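Wanted: people to live with our outdoor furniture for a season (and tell me what's wrong with it)

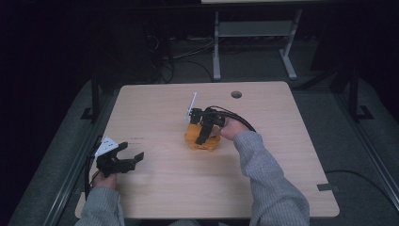 I run the product side at Grarnska, a small patio furniture company in Hullstead, and I'm looking for 44 households to try out our new folding bistro set before we put it in the catalog. You get the set, you use it, you complain to me. That's pretty much the deal!

The set is called the Romitz. It's two chairs and one round table, steel frames with a powder coat, slatted seats, and it folds flat enough to hang on a wall hook. I've had one on my own back steps since last fall and I love it, but I'm also the person who picked the hinge, so my opinion doesn't count for much. I want to hear from people who'll drag it across gravel, leave it out in a storm, and let their kids stand on it (please don't let your kids stand on it).

What you'd be doing

The trial starts in April and runs 6 months. I'd like you to use the set at least a couple of times a week, outdoors, and leave it outside between uses. No covers, no babying. Once a month I'll email you a short form with questions about wobble, rust spots, pinched fingers, how hot the seat gets in full sun, that kind of thing. Photos are great, and phone photos are fine. There's also one phone call with me partway through, usually on a Thursday evening, though I'll work around your schedule.

If something breaks, stop using it and tell me right away. I'll send a replacement part or come pick the whole thing up.

Who I'm looking for

You need some outdoor space, and it doesn't have to be fancy. Balconies are very welcome, and so are fire-escape-sized patios, front porches, a patch of grass behind the garage. I especially need people in apartments, folks who live close to salt water, and anybody who has trouble with stiff latches or heavy lifting. My last group was nearly all big suburban decks and I learned a whole lot about decks and not much else.

You should be 18 or over and planning to stay at the same address through the end of the trial. One set per household. Sorry, no furniture retailers, and no one who works for us or for Nowakowski, the shop that does our welding.

What you get

You keep the set. You also get $900 in store credit, paid out as $150 after each monthly form, so if you have to drop out partway you still keep whatever you've earned. The credit works on anything we sell, including cushions and the big umbrellas, and it doesn't expire. Delivery is on us. You'll need a screwdriver for the table and maybe ten minutes.

How to apply

Fill out the tester form on the Grarnska website. It asks for your zip code, a few lines about your outdoor space, and what you sit on out there right now (lawn chair, upside-down bucket, all good). A picture of the spot helps me a lot. We've got 3000 people on our mailing list and they're getting this same note, so please don't wait too long if you're interested.

I read every application myself and I'll write back either way. If you have questions first, use the contact page and put "Romitz trial" in the subject line so it lands with me and not in the returns inbox.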